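How to Keep a Nightly Family Journal When You Have a New Baby

I started writing a few lines every night when our first was three weeks old. He is in second grade now and I have a shelf of notebooks to show for it, plus a daughter's worth of entries that began all over again. What follows is how I do it. It takes me seven minutes on a good night. On a bad night I write one line and go to bed.

What you need

A notebook that lies flat when it is open. Mine are Bredwood, the size with 111 lined pages, but a school composition book works the same way. Get two pens and put one in the notebook and one wherever you feed the baby. You can use a phone app if you like. I tried one called Nitar for a month and ended up reading the news with it open in the background, so I went back to paper.

Step 1: Pick a spot, not a time

Every guide I read said to write at the same time each night. That doesn't work with a newborn. Nine o'clock might be quiet on one night and a screaming match on the next. Keep the notebook in one place instead and write when you pass it. Ours lives on the arm of the couch. For a while it was on the nightstand, but by the time I reached the nightstand I was done for the day.

Step 2: Write the plain facts first

Put down the month, how old the baby is, and who was home. Then one thing that happened. It can be very small. A page of mine from December reads: "Ten weeks. Just me until 6:30. She found her left hand." I was annoyed that night that I had nothing better to say. It is the page my husband always asks me to read out.

If you are also tracking feedings and diapers, keep that on a separate sheet. I mixed the two for the first month with our son and those pages are hard to read now – ounces and minutes all down the side and one sentence about him squeezed in at the bottom.

Step 3: Add one thing about yourself

Many baby books have no room for the parent. Leave some. Write what you ate standing up, what song was stuck in your head, what you were cross about. My friend Berwyn Rees kept a journal through his twins' first year and says the lines about his own day are the ones he goes back to, mostly because he has no memory of having had a day.

You don't need to be cheerful. If you find that you are writing the same sad or frightened thing night after night, show the page to your doctor or to someone at home.

Step 4: Set a limit

Stop at half a page. I have a few entries that run past 1,000 words, all of them written after midnight, and they wore me out so much that I skipped the rest of the week. If you have more to say, write a heading for it and leave the next page blank. Some of my blank pages got filled in. Plenty didn't.

Step 5: Deal with missed nights

Skip them. Don't go back and make something up for the dates you missed. Draw a short line across the page and carry on underneath it. I once tried to catch up on eleven days in one sitting and gave up at the fourth.
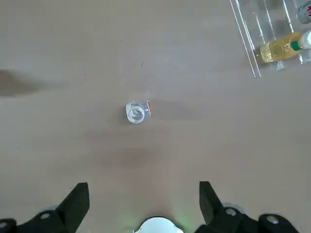

Step 6: Save the loose bits

Things will collect between the pages: the hospital bracelet, a receipt, a drawing from an older child. Tape an envelope inside the back cover and put them in there. Write on the back of each one what it is before you drop it in. I have a ticket stub from somewhere called Aubert and no idea what we did there.

Step 7: Label the spine and put it away

When a notebook is full, write the first and last month on a strip of masking tape and stick it along the spine. Keep the finished ones away from the kitchen and off the floor. I use a lidded Stevedex box on the closet shelf, and the current one stays out on the couch.

If you share the notebook

My husband writes in ours perhaps twice a month. He uses green ink so we can tell the entries apart. We agreed early on that neither of us corrects the other, even when he has the baby's age wrong – and he often does.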